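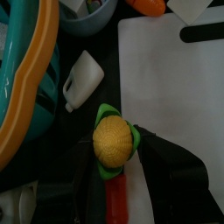
Picking cell at Wellevport, five months in
Forum: Warehouse and Fulfillment

badasness
Posted Monday, July 14, 2025
We pack toy kitchen sets. Since February the arm does the loose food and the small pieces, and the people who used to pick now clear stops and check boxes. Sets are 34 pieces. Anyone else gone through this? Pay stayed the same but the job is a lot of standing.

tveit
Same at our place with craft kits. My wrists are better. I miss talking across the table, though.

zenon81
How many stops a shift?

badasness
192 on Friday. Mostly corn and the little jugs. The corn slips if it gets hold of the husk wrong.

zenon81
That's not automation, that's babysitting. A decent picker does 300 sets and never calls anyone over.

tveit
Disagree. A decent picker does 300 sets and then can't close her hand. I did it for six years.

zenon81
Fine, then rotate people. We do two hours on, two off, and kept everybody on the line.

badasness
We asked for rotation. They said the checkers need the training first – only four of us have it. Second shift has one.

tveit
Get the training dates in writing. Ours slid twice.

badasness
Will ask tomorrow.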